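Brusdale Club Rides: route log and GPS tracks

README, last touched in March

What you get

One table of club rides out of Brusdale, 325 rows, and a folder of GPS tracks to go with it. Each row is a ride that somebody led and at least one other person finished. Rides where the leader finished alone are kept in a separate file called solo, which is longer than it ought to be.

The log started as a paper notebook that Vusumuzi Adams carried in a jersey pocket through several wet winters. Mansa Bawa typed it up and did the first round of cleaning. Any word she couldn't read is entered as "smudge", and there is a climb out past Lamptey that now goes by Smudge Hill on the Saturday ride.

Columns

ride_id: a number. Gaps are normal. We deleted the duplicates and didn't renumber.
start: where the group met. Nearly always the Priresa parking lot, which has restrooms and a tap.
direction: clockwise, counterclockwise, or "argued".
miles: from the leader's device. See Known problems.
climb_ft: same device, same warning.
stop: the food stop, if there was one. Blank means we don't know, "none" means people were unhappy.
pace: easy, steady or brisk, as advertised the night before. We have no column for how it went.
notes: free text, copied as written, with swearing trimmed.
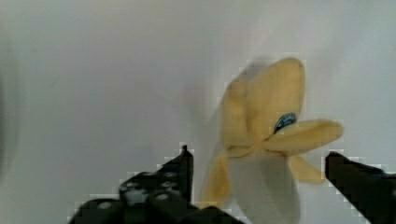 Distances were checked against the map for the loops we ride most, and they hold up well enough. The out and back to Gririx is the exception. Leaders turn around at three different places there, all of them called "the usual spot", so treat those rows as a family of rides.

Known problems

Climbing figures from older devices are a work of optimism. The flat loop along the canal shows 978 feet in one row, and it has two bridges. We left it in because the leader feels strongly about it. Anything over 2000 feet on a ride marked easy should be looked at twice, although one of those is correct and I am still tired.

Start times are to the nearest quarter hour and record when we said we'd leave. Actual departures run up to 25 minutes behind that, more if someone has new tires.

Tracks sometimes begin at a rider's front door. We trimmed the first and last 2 miles from any track that did this, so a few rides appear to start in the middle of a field. Please don't send corrections for the fields.

Good uses

Picking a route for the weekend. Seeing which roads we avoid in winter. Settling whether we have ever done the Lamptey loop clockwise (once, into the wind, never mentioned again).

Poor uses

Training plans, race predictions, or proving anything about your own fitness to your family.

Adding a ride

Send the track and a filled-in row to Mansa. Use the spelling already in the table for place names, even if yours is better. Rows with no direction get sent back. If you led the ride and got lost, log the route you rode and put the one you meant in notes.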